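March 4, 2018

Tired. Feet again. Second week with the arm on our bench at Mornalcombe and I still reach for parts that aren't mine to reach for anymore.

Old way, 7 of us down the line, radio on, you did your tray and passed it left. Now it's 3 and the arm. Doherty got moved to shipping in October, before it even came, so we all knew. He says he likes it. He doesn't look like he likes it. Pisa order is 900 pieces and Rermont wants it early, of course, so management stands behind us with the tablet and watches the gripper like it's a baby learning to walk. 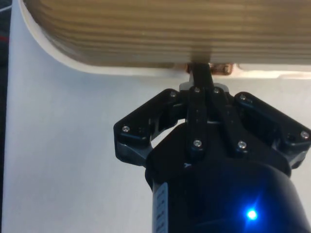 Anyway my job is "tending" now. That's the word on the new sheet. Means I clear it when it stops, hit reset, write down the time. Dirceu Honorato showed me the reset sequence two times and I wrote it on my wrist in pen becuase the manual is useless. Asked him if they were sending more of them. He looked at the floor – said two, maybe, after summer. Didn't ask where.

What I miss is stupid. Talking. You can't really talk when you're listening for the beep. Ate lunch by myself in the truck, not mad, just didn't want to hear the guys go on about it.

My hands don't hurt though. Have to put that down to be fair. First time in years I opened the pickle jar at home without the rubber thing. Mom would say take the win.

Pay is the same for now. "For now" is what the letter said too, I read it over in the kitchen. Training on the 2nd shift setup next, they want me to learn teh programming side – maybe I should. Ask Dirceu if it's paid hours.

Need to call the dentist. Laundry still in the washer.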